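Courses > Public Administration > Social Programs > Week 8 handout

Counting who got helped
Notes by Ilango Acharya, 2018-04-24

Start with the Kaston heating grant, which you were supposed to have read. The county announced 3,440 eligible households. Everyone quoted that number, including the people who had been paid to check it.

Eligible means the household meets the rule. It says nothing about whether a form was filed, approved or paid. Keep four columns in your notes: eligible, applied, approved, received. Press releases are fond of the first. Families tend to care about the last.

Two terms you will need in July:

Take-up rate: households that received the benefit, divided by households eligible for it. If an agency divides by applicants, its rate improves wonderfully and no one is any warmer.

Administrative burden: the time, travel and paperwork it takes to claim. Troltus asked for two proofs of address from people applying for emergency shelter. Discuss, politely.

Zolport moved its intake desk to a building with no bus stop, then reported falling demand. Read the memo and mark each sentence that treats "fewer applications" as "less need." I found more than I expected, and I expected plenty.
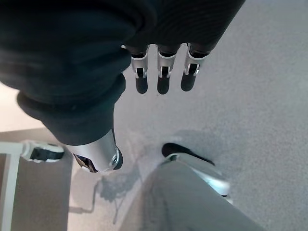
Fig. 2. Covered arm, metal segment and three fingers.

For next time: pick one local program and fill in the four columns. Leave a blank where the figure isn't published, and write down whom you asked. "The website" is not a person.

Contact: Ilango Acharya, department office | Back to top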